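Well, friends, it's been six weeks with the Stikus two-arm kit on my table and I promised you all a proper write-up, so get yourself a coffee, this may run long (it always does with me).

First the money, as that's what most of you wrote in about. The kit is 4000 dollars with both arms, both grippers, the wrist cameras and the software for a year. Shipping from Pludthorpe was extra, and I grumbled, but it was packed beautifully.

Putting it together took me nearly 30 hours spread over a lot of evenings. The manual is good up until the wiring, and then it gets very brief! Rónán Cronin on their support line stayed on with me until both arms were talking to each other, bless him.

What I wanted it for is cloth. I do table linens, and the dream is to lay a napkin down any old way and have the arms square it up and fold it. Boxes and cups it handled by the second day. Cloth is another animal altogether.

The way I teach it is you drive the arms yourself with the little leader handles, over and over, and it learns from your runs. I've recorded 194 of them so far. My shoulders know every one.

The step I've spent the most time on is the corner. One arm keeps hold of the fabric while the other comes in low and takes the very tip between its fingers, and if you're off by a hair you get a pinch of table and nothing else.

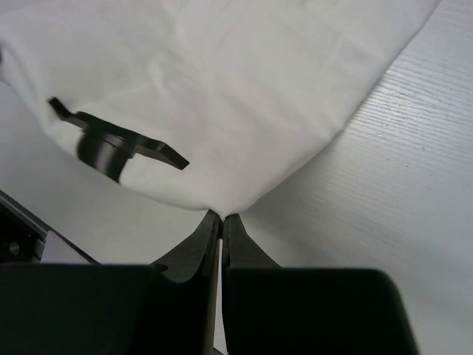

White on white is the hardest for it, by the way. Razia Gondal suggested trying a colored cloth first and working back to white, and I wish I'd asked her a month sooner.

Gripes: the fingers are slick, so thin cotton slides. I hear Corrigan sells softer tips that fit, and I've got a set on order. Also the app logs you out constantly, which is maddening with both hands busy.

Would I buy it again? I would, yes, with the caveat that you need to enjoy tinkering. If you want something that folds straight out of the box, wait and see what Wivine brings out in July.

Ask me anything, I'll be answering tonight after supper!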